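Covari bench cell is back at work after a week of small repairs

Velham, Thu 26 August 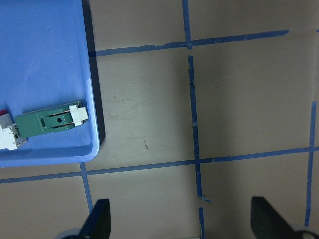

A green component in the blue tray at the Covari cell, with the gripper fingers open over the taped bench.

The little sorting cell at Covari's repair shop is running again, and the people who work beside it seem very glad to have it back. It had been down for most of a week while the wrist, the fingers and the bench layout all got some overdue attention, and anybody who has tried to get a busy shop to leave a machine alone for that long will know it took some patience.

Covari takes in used electrical parts from building contractors all over the Velham area, checks them and sends the good ones back out. The cell does the picking up and putting down, which is dull work for a person and surprisingly fussy work for a machine. It had handled 2,715 parts between its last full service in February and the day it was stopped, and by then the two fingers were no longer closing quite evenly. One side would touch a part a moment before the other and nudge it out of line - a tiny fault, but enough to make the arm miss its next grip.

The shop's own maintenance crew did the repair, with a visiting technician from Sorensen on hand for the first morning. They took the fingers off, cleaned the slides they travel on, and found a worn guide on one side. A new one was ordered from Skurnik and came two days later. While they waited they went over the cable along the arm, tightened a loose clamp, and gave the wrist camera a good cleaning, which it had been needing for a long while.

Then came the part that took the longest, getting the arm and the bench to agree with each other again. The bench is divided into rectangles with blue painter's tape, and the crew uses those rectangles to talk about where things go. It is a homely way of doing it, and the tape does get ragged, but everyone on the floor understands it at a glance and a strip can be replaced in a minute or so. The arm was brought to each rectangle in turn, slowly, and its stored positions were corrected by hand wherever they had drifted. The tray position was taught last, with the fingers opened wide on the way in so they would clear the rim.

After that the crew ran a trial batch of 289 parts at half speed, with somebody standing by the stop button the whole time (and, we are told, a fair amount of coffee). Two parts needed a second try. The crew was happy enough with that to let the cell go back to normal speed the following morning.

There is a new routine to go with the new guide. The fingers will be checked for even closing at the start of every week, and the slides wiped down at the same time. A spare guide now sits in the drawer under the bench, so the next wait ought to be a good deal shorter. The shop is also thinking about a second cell for the larger parts, though that will have to wait until there is room for another bench.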